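Collation (alimentation)

Une collation est une prise alimentaire légère, consommée en dehors des repas principaux. Selon les pays et les époques, elle porte en français les noms d'en-cas, de goûter, de quatre-heures, de casse-croûte ou de dix-heures. Le terme désigne à la fois le moment et ce que l'on mange.

Étymologie et emplois

Le mot vient du latin collatio, « réunion, conférence ». Dans les monastères, il s'appliquait à la lecture faite en commun le soir, en particulier celle des Conférences de Jean Cassien. Les jours de jeûne, un repas réduit était permis à ce moment, et le nom de la lecture est passé au repas. L'usage religieux s'est conservé longtemps : la collation était le repas du soir toléré pendant le carême. Le sens actuel, plus large, ne comporte plus l'idée de jeûne.

En-cas est une abréviation de « en cas de besoin ». Il a d'abord désigné des mets froids tenus prêts pour la nuit ou pour le voyage. Casse-croûte appartient au vocabulaire du travail manuel et suppose en général du pain. Au Québec, un casse-croûte est aussi un petit restaurant de cuisine rapide. En Suisse romande, les dix-heures et les quatre-heures sont les deux pauses de la journée, souvent encore appelées ainsi dans les écoles.

Histoire

Dans les campagnes d'Europe, les journées longues de l'été comptaient plusieurs interruptions, dont le nombre et le contenu variaient avec les travaux. Pendant la moisson, le pain, le fromage, le lard et la boisson étaient portés jusqu'au champ. L'hiver, ces prises disparaissaient en partie.

Le goûter de l'après-midi s'est attaché à l'enfance avec la généralisation de l'école. Le pain en est resté la base, accompagné de beurre, de confiture ou d'une barre de chocolat. Les biscuits secs fabriqués en usine, d'abord vendus au poids et sortis de grandes boîtes en fer, ont été proposés ensuite en paquets fermés. Le sachet individuel s'est imposé au cours de la seconde moitié du XXe siècle avec les films plastiques souples et les distributeurs automatiques.

Abla Ghanem, dans Le Pain de l'après-midi (éditions Rawashdeh), distingue deux lignées : la collation emportée de la maison, qui prolonge la cuisine familiale, et la collation achetée, dont la portion est fixée par le fabricant. Elle note que la seconde a modifié la première, les restes et les tartines étant de plus en plus enveloppés à l'unité.

Variantes régionales

En Espagne, la merienda se prend en fin d'après-midi et peut être salée. En Italie, la merenda est surtout celle des enfants. L'Allemagne connaît la Brotzeit, en particulier en Bavière, composée de pain, de charcuterie et de fromage. Au Japon, oyatsu tire son nom d'une ancienne division du jour qui correspondait au début de l'après-midi. Au Chili, l'once est une collation copieuse qui remplace souvent le dîner.

Composition

On distingue couramment les produits frais (fruits, laitages, pain), les produits secs (fruits à coque, biscuits, galettes de céréales) et la confiserie. L'apport énergétique dépend fortement du choix : un fruit reste en général au-dessous de 100 kilocalories, une portion de 40 grammes de biscuits fourrés s'approche de 200, et une viennoiserie garnie peut dépasser 300. L'intérêt de la collation pour l'adulte sédentaire est discuté. Chez le jeune enfant, dont les repas sont peu volumineux, elle est habituellement comptée parmi les repas de la journée.

En France, la collation du matin à l'école maternelle a été remise en question au début des années 2000, en raison de sa proximité avec le déjeuner. Le goûter de l'après-midi n'était pas visé.

Conditionnement et présentation 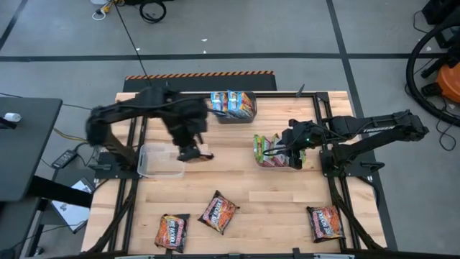 La collation servie en collectivité se présente sous deux formes, la portion préparée sur place et la portion fermée d'origine. La première demande des couverts ou des serviettes et se conserve peu de temps. La seconde se garde à température ambiante et porte sa propre liste d'ingrédients, ce qui facilite le repérage des allergènes. Les sachets sont le plus souvent posés en libre-service dans un contenant bas, qui laisse voir les emballages : un petit plateau blanc suffit ainsi à réunir des paquets verts, rouges et roses, dont les couleurs se distinguent avant que l'on puisse en lire le nom. Le bac en plastique transparent, plus volumineux, est d'usage courant pour la réserve. Dans beaucoup de gammes, la couleur sert à indiquer le parfum, sans qu'il existe de code commun aux fabricants. Le vert peut annoncer la pomme, la pistache ou une recette salée aux herbes. Les emballages souples, souvent faits de plusieurs couches de matériaux différents, sont difficiles à recycler, et certaines cantines reviennent pour cette raison au pain et aux fruits à la pièce.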